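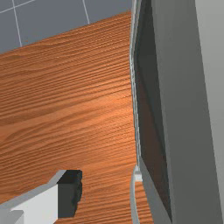 Figure 2. A rendered wooden tabletop with orange-brown grain, seen at a slant.

Last updated: May

4. How people talk about wood grain

4.1 The collected descriptions

We asked visitors to the Irnlow furniture fair to tell us, in their own words, what the wood in front of them looked like. Each visitor stood at a bench with planed boards of ash, elm, larch, oak and cherry, picked up whichever ones they liked, and talked for as long as they wanted. The 349 people who took part gave us 1022 descriptions, and it was a joy to go through them. We had expected short answers such as "brown" or "stripy." We got rivers, combed hair, bacon, sand after the tide, corduroy and, from one retired ferry worker, "the sea on a day when you would still go out."

Nanna Bech typed up the recordings and Sérgio Bettencourt marked every word or phrase that referred to the pattern of the wood, leaving aside words for color, weight and smell. After spelling variants had been merged, 184 separate pattern terms remained. A term was kept even if only one person used it. Earlier work on texture words often drops such one-off terms, and we think a great deal is lost that way, because single uses are where people reach for a comparison of their own.

4.2 Line words and water words

Two families of terms stand out. The first we call line words: streak, stripe, thread, scratch, rule, furrow. The second we call water words: wave, ripple, current, swirl, pool. Most speakers used both, and they moved between them in a very orderly way. Line words came first, usually within the opening sentence, and water words came when the speaker began to tilt the board or run a thumb along it. Handling the wood seems to bring out the water words! Speakers who kept their hands in their pockets (there were more of these than we would have liked, as Sunday morning was cold) tended to stay with lines all the way through.

The larch boards are the clearest case. Larch has strong, evenly spaced bands, and nearly every description of it begins with stripes. The comparisons then go to cloth before they go to water: ticking, deck chairs, pajamas. Elm went the other way. Its grain wanders, and speakers were already talking about currents before they had finished lifting the board. 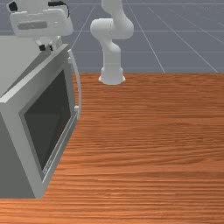
The split between the families also shows up in grammar, which surprised all of us. Line words are mostly nouns that can be counted, and speakers happily put "a few" or "lots of" in front of them. Water words are much more often verbs. The grain runs, drifts, bends around a knot, settles down again toward the end of the board. Elínborg Mogensen pointed out during coding that the knot is nearly always given the part of a stone in a stream, even by people who have used no other water word up to then. We went back through the oak descriptions with this in mind and found the same thing over and over. We would love to see whether it holds in languages where the word for knot is the same as the word for eye.

4.3 What makers say

For comparison, Poul Ladefoged spent an afternoon with the joiners at Snorradóttir, the workshop that planed our boards. Their vocabulary is smaller and far more exact. They speak of straight, wavy and interlocked grain, of figure as something separate from grain, and of which way a board "wants" to be planed. Ketill Mogensen, who joined the visit, noted that the joiners hardly ever compared wood to anything else while working, but did so freely over coffee, where the rivers and the bacon came straight back.

We take this as a hint that the comparisons are not a beginner's stand-in for proper terms. Skilled speakers keep both sets and choose between them by occasion. The joiners' talk was not recorded under the same conditions as the fair, and one visit to one workshop is thin ground, so we leave it as a hint. Section 5 turns to the color terms, where cherry causes far more disagreement than any other board on the bench.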